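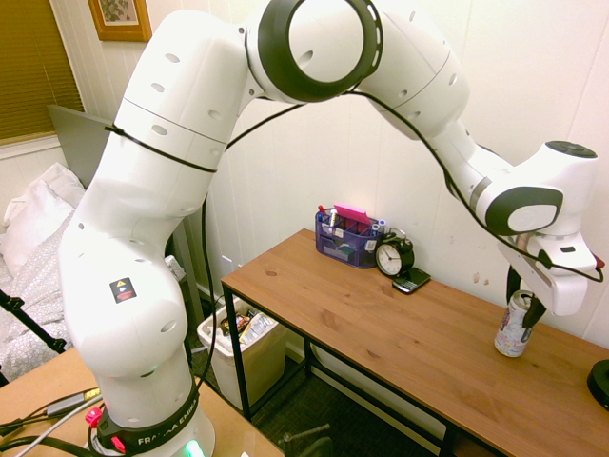

**T. Sukprasert**, workshop technician

November, notebook p. 60

Desk by the paneled wall, second look. I still don't buy that the mesh organizer "solved" the clutter. Pens and markers, the pink sticky pad and little papers all went into it, and I suspect the little papers will never come out again. Purple was the only color Pledwood had left.

Alarm clock: claimed to keep us to 20-minute sessions. Has anyone changed their habits over a twin-bell clock? The phone lies right against its base and tells time better. I'd give the clock until the end of the month.

Desk top is fine. I like the grain. Dondalik says the finish shrugs off drink rings, but their sheet doesn't say what they tested with. The can stands near the front edge, so we may find out. I'd put it farther back.

Bin under the desk is full of wrappers and paper. So much for "no food in 604."

To do:
- empty bin
- sort the small papers, toss most
- ask Clemovton what a plain tray costs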